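Frequently Asked Questions About Donating a Coin or Token Collection to the School Drive

Last updated July 21, 2024

Why are you collecting coins at all?
Fair question, and we asked it ourselves. The Gezer School coin drive takes old foreign coins, transit tokens and store tokens that people have sitting in jars. Students sort them, look up where they came from and use them in history and math lessons. Whether this teaches more than a good textbook is open to debate. The teachers who use the coins think so. The ones who don't have been polite about it.

Is my collection worth money?
Probably not. Most of what arrives is common change left over from vacations. If you think you have something rare, take it to a dealer before you bring it to us, and then take it to a second dealer. We don't appraise, and an old date by itself proves very little. We were handed a token dated 1837 last fall with a letter saying it would pay for a new gym. It would have bought lunch.

Can I get a tax receipt?
You can get a letter saying you gave us coins and on what day. It will not name a value. Please don't ask us to write in a figure you found online. Asking prices on auction sites are what sellers hope for.

What happens to anything valuable?
It gets set aside and offered back to the donor. If the donor doesn't want it, the school sells it and the money goes to the classroom supply fund. In the past year that fund took in $483 from sales. We mention the number so you can judge for yourself the claim, repeated at a couple of parent meetings, that the drive "pays for the library."

Do you take stamps, medals or paper money?
Paper money, yes. Medals, only if they aren't military and only if you're sure the family doesn't want them. Stamps, no. We tried it for one semester and still have the boxes.

Should I clean the coins first?
No. Polishing ruins the surface of the few pieces that matter and does nothing for the rest. There is a paste called Bodico that gets recommended to us every month or so. We tried it on a handful of worn pennies and ended up with shiny worn pennies.

How should I pack them?
Envelopes or small bags, labeled by country if you know it. Don't tape coins to cardboard. Keep each box under 25 pounds, which is less coin than you would think.

Who decides what the students get to see?
Jitendra Saxena runs the sorting table and makes the first cut. He has turned down donations that came with conditions, such as a permanent display case with the donor's name on it, and he'll turn down yours too.

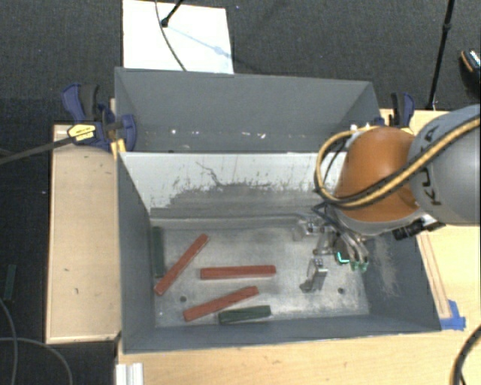

Red and green bars in a gray metal bin

Are the Rerka albums any good?
They hold 60 coins each and the pages stay put, so we use them. The box says "museum quality." We have not found anyone who can tell us what that means on a plastic album. Buy them if they're on sale.

I heard the drive was going to set a world record. Is that true?
It was discussed. The idea was to lay out a line of coins on the track in November and have it measured. Then we read the rules on witnesses and paperwork, and priced the application. It's off the calendar for now and we would be surprised to see it come back.

Can I trade with you?
No. We get this one from members of the Dekico Coin Club, who know perfectly well what the answer is. Students may trade duplicates with each other during club time, with an adult at the table.

Can I have my coins back if I change my mind?
Within the first two weeks, usually. After that they've been mixed in with everyone else's and we can't tell your Italian lire from your neighbor's.

Where do I drop things off?
At the front office on school days, before the last bell. Leave your name and a phone number with the box. Please don't leave coins outside the door over a weekend.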